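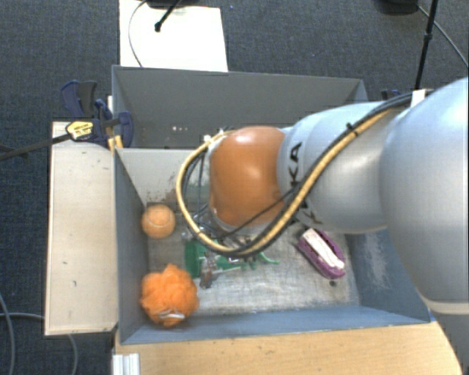

Pundham wrote back overnight that their last tub of icing crusted before they got the second color on, and asked whether we were still using fresh whites or had gone over to powder. Powder, as of August. Told them so and started a new set today to see where the crusting comes from.

10/14/20

Royal icing, drying and crusting. Base for every batch: 400 g powdered sugar, sifted, plus meringue powder from the Grokach tin and water to bring it together. Whisked on low until it holds a peak that bends over at the tip.

Batch A - plain, no additions. Went dull on top while I was still filling bags. Piped fine through the small round tip. Flooding left a ridge where I stopped and started again.

Batch B - same, with corn syrup stirred in at the end. Stayed shiny longer in the bowl. Outlines slumped a little at the corners of the square cookies. Good for flooding, not for writing.

Batch C - same as A, with a damp cloth pressed right onto the surface between fillings. No crust at all. The top layer did pick up some water and had to be stirred back in, so the first bag was looser than the rest.

Color: Flarklow gel, the red. It needs a lot to get past pink. I let half of B sit covered over lunch and it had gone darker by itself, so next time mix early and stop at a shade lighter than wanted.

Flavor: lemon juice in place of part of the water in A. Fine. The almond extract has oil in it and the peaks fell flat in the test cup - threw that out. Check the label on the Ye vanilla before using it.

Oven at 100 with the door open a crack, 3 cookies from each batch. A dried hardest. B still took a thumbprint when I pulled the tray. C same as A to the touch, slightly rougher surface.

Sent Pundham the cloth method and the syrup note. Still to do: fresh whites against powder, same sugar, same day. Need more piping bags, the small ones.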